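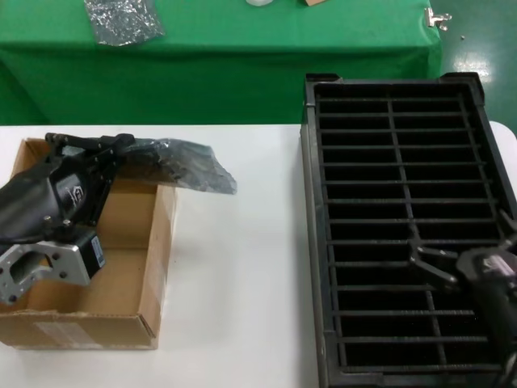

Packing table at Clundasley, with a cardboard box and the black grid tray.

Packing help wanted, Monday evenings

Do you like putting things neatly into boxes? Then please read on, because we would love to have you! Grolar sends out small household orders from our room in Clundasley, and with December coming we could really use 3 more pairs of hands at the tables.

The work is simple and you can sit or stand, whichever your back prefers. You'll sort small parts into the trays, bag them up, and pack the bags into boxes. We reuse boxes wherever we can, so some of them arrive with old labels and soft corners, and part of the job is deciding which ones have another trip left in them (you get an eye for it, I promise).

A shift pays $75, starts at 5:30 and finishes by 9, with a proper break and plenty of tea. No experience needed, and Sipho Mokgethi will sit with you your first evening.

To apply, send a few lines about yourself to Kirsty Drummond at the Grolar office, or just stop in and say hello. Please mention any evenings you can't make.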